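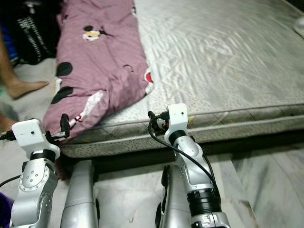 How should a blanket be left once the bed is tidied?

Folded lengthwise and laid along one side of the mattress, with the rest of the mattress top left bare. A soft fold is fine and small wrinkles don't matter.

Skestmont Bedding Set

Skestmont is a collection of records on everyday bed tidying: folding blankets, straightening covers and clearing the mattress top. It was put together by Rosalind Kapoor and Demetrius Halvorsen. The set has 514 records. Each one has a still, a short task name and a note on how the bedding was left.

Contents

stills/ one still per record
notes.csv record number, task, bedding type, end state
tasks.txt the task names in full

Bedding types

blanket: single layer, plain or printed
quilt: filled, stitched through
sheet: flat or fitted
pillow: with or without a case

Printed blankets get the same label as plain ones. The print goes in the free text column if the person writing the note thought it was worth recording. Cartoon prints come up fairly often and the spelling of character names varies.

End states

folded, draped, bunched, spread, off bed

A blanket that is folded but has one end hanging over the mattress edge is marked folded. Use bunched only when no clear fold line is left. In the first version 76 notes used both words, and these were corrected in June.

Known problems

Creases in the mattress cover are sometimes noted as creases in a sheet. Dark bed bases are hard to make out in shadow, so the base column is often blank. Left and right are given as they appear in the still.

Corrections go to Demetrius Halvorsen. Please include the record number.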